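Lulgate Capsule Tree, black
Item 3305, by Zutville

I've had one of these at home since March, so this is me talking as a customer as much as a shopkeeper. We stock a lot of capsule storage at Scanlon and most of it is drawers, which are fine until you've got the last two purple ones stuck at the back and you're digging about with a spoon. The Lulgate stands up next to the machine and you take what you fancy as you go past. Much nicer first thing in the morning!

It's a round black base with thin black rods fanning up out of it, and the capsules sit in among the rods. Nothing to screw to the wall, no lid, no little door to snap off. 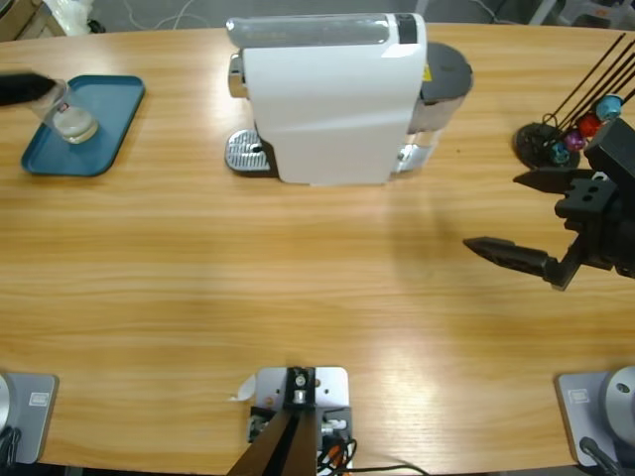 Capsule tree, coffee machine and teal tray. Tray sold separately, item 806.

I like a mix of colours in mine, partly for show (the foil really does catch the light) and partly so I can see what's running low. You can tuck them in one above another down the middle, upside down, and they wedge between the rods.
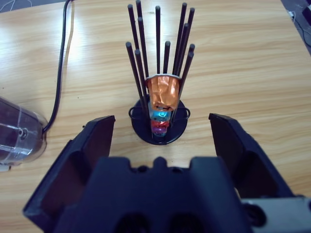 I'd been a bit worried about how it would cope with being knocked, our worktop being the place where post, keys and school bags all land. So far so good. For cleaning, I take the capsules out and go over the rods with a soft brush, then a damp cloth for the base. Please don't put it in the dishwasher, the finish won't thank you for it.

It suits the small metal capsules best. The big wide ones are a no, I'm afraid, and for those I'd point you to the Tarelstead drawer, item 1089. If you're not sure which sort your machine takes, drop us a line before you order and we'll sort it out.

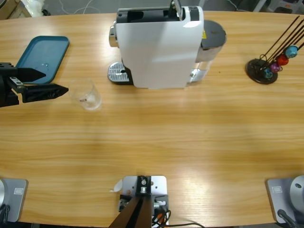 Bought this in July and very pleased with it, although I do wish it came in white to go with my machine. Takes up hardly any space. My husband keeps pinching all the strong ones now he can see them, so I may need a second.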